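Clearing surfaces with the Dorketti planner

Dorketti is a paid add-on that lets you try a tidying job in a simulated room before a real arm does it. We have used it for 3 months with the Quezada room pack. Most of what follows applies to any furniture top with breakables on it.

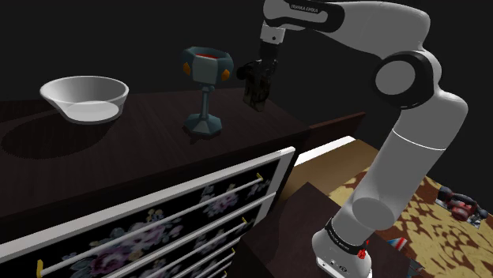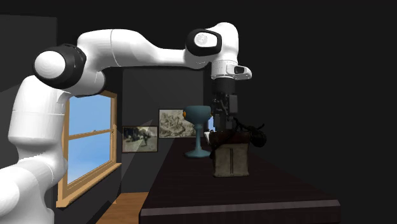 Simulated runs, each with a goblet close to the gripper.

Set the clearance first. The default is 12 mm, too tight for anything on a stem. We use double that and accept the slower run.

Move tall, narrow things last. If they are in the way, give them a job of their own – don't tack it on to the end of another.

Bags need a separate grip setting. Straps and handles can swing, so lower the speed and lift straight up before going sideways.

Check the weights by hand. The pack lists every bowl at 400 g, and ours at home are heavier.

Save each layout under the name of the room. The Flurberg viewer opens the same files, but it drops the grip settings.

The add-on costs 1,885 a year from Gasville, room pack included. Dear for one room, fair for a whole house. The trial version won't save layouts.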